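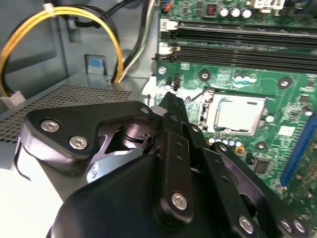
3/14/24 – processor and memory work, Trarby case and the grey practice board

Started on the opened Trarby case. Side panel off, board left in place, cooler already removed and bagged. Old paste came off with two passes of solvent and a lint-free wipe. Socket lever checked for travel before anything else was touched. It springs slightly outward when released, so it wants to be guided down by hand and tucked under its hook.

Ambient limit for the bench is still set at 55 per cent humidity. Strap resistance tested, entered in the Fisau log.

Memory next. One blue module fitted, the other slots empty. Left it where it was, as the board manual gives that slot for single-module running. Latches are stiff. Do not use a screwdriver on them.

Flat metal parts go in and out square to the board, held by the faces. A corner dragged over the socket will bend a contact, and the replacement board from Coelho is 300 plus carriage.
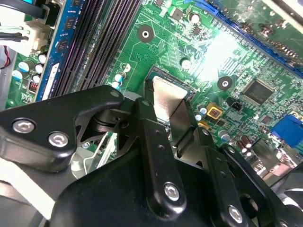
Somura replied that their sockets are rated for 36 insertions and that any board past that figure should be marked for practice use only, whatever the contacts look like under the glass. Fair enough. We have no insertion count for the Trarby board before June. I have started one from zero and put a tag on the case to say so.

Grey practice board after that. The raised socket frame has thick bevelled walls, so a chip that goes in skewed tends to ride up on one side and stop.

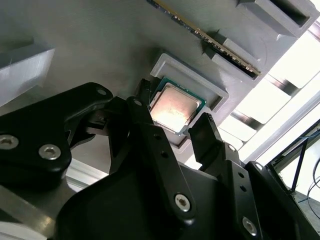

Best approach is to line up one corner first, lower the chip until the green edge is level all round, then let go. Pressing on the lid does nothing useful – if it needs pressing, it is in wrong.

The fixture is meant to stand up to 2,000 cycles. Frame walls to be gauged again at the next check.

To do: more wipes, new tray liners, copy the Somura figure into the Fisau log.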